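26 February 2024
Posted to the list by the Storkell house roster

Re: upstairs toilet, replace or keep??

> Hi all, before we order anything can someone confirm what's actually
> up there now. I have it down as a two-piece with a side lever, and the
> Drorner quote is for a new cistern only. If it's a one-piece that
> quote's no good to us. Also does the seat need doing, and are the
> bin and brush staying or going? Need an answer before the Boros
> order closes.

Quick one, between jobs. Went up this morning with the tape. It's a one-piece. Tank and bowl all in together, button on top, no lever anywhere. So whoever wrote up the August list had it mixed up with the downstairs one, easy enough to do. Cistern-only quote can go in the recycling.

Seat: had a look underneath while I was there, all four bumpers still on it. I'd leave it. The Irkex seat was $98 plus delivery and I can't see the point when this one does the job. If anyone's had it slide about on them, speak up now, otherwise I'm striking it off.

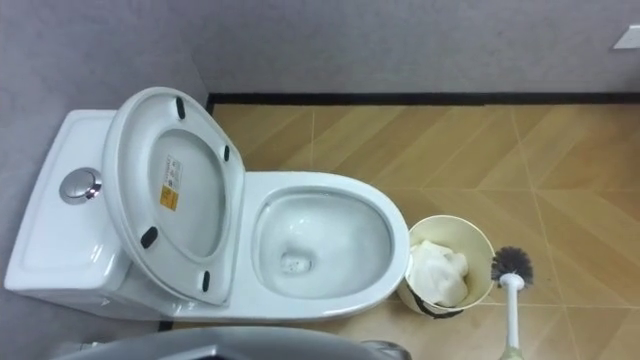

Upstairs loo, seat and lid up. Bin and brush on the right.

Bin is the cream one with the black band. Keeping it unless there's objections. It sits hard up against the bowl, would rather see it over by the door but then people miss it, we had that whole discussion last year and I'm not starting it again. Liners are in the hall cupboard, second shelf, 15 left in the roll.

Brush needs a holder. Doesn't matter which, the plain Boros one is $16 and will do. Please not the suction cup kind, the last one was off the wall in a week. Can add it to the order tonite if I get a yes from two people.

Still to sort:
- cancel Drorner (I'll ring them)
- brush holder, yes or no
- cleaning roster for upstairs, 5 gaps in it at the moment, pls put your name down
- someone to measure the downstairs one properly, I ran out of time and the tape is back in the laundry drawer

Have to run, ute's double parked. Reply to the list pls and not just to me, I lose track of who's said waht.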